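Keep Black Clothes Black

I love a good black T-shirt, and mine stay dark for years now! Turn everything inside out, button it up, and wash it cold on the shortest cycle. Use half your usual soap — extra soap dries into a chalky film. Skip the dryer and hang things in the shade.

Already faded? Try a dye bath. Simmer the dye, stir for 24 minutes, then rinse until the water runs clear. So satisfying!

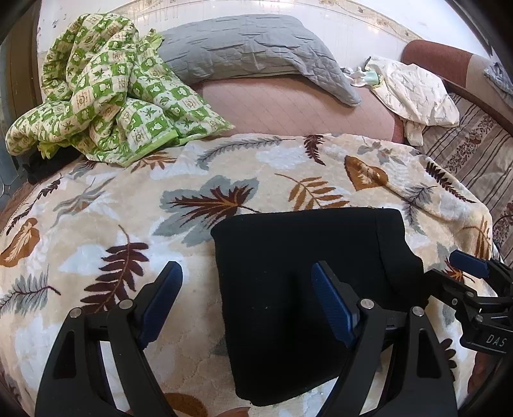

Wash newly dyed pieces by themselves the first five times.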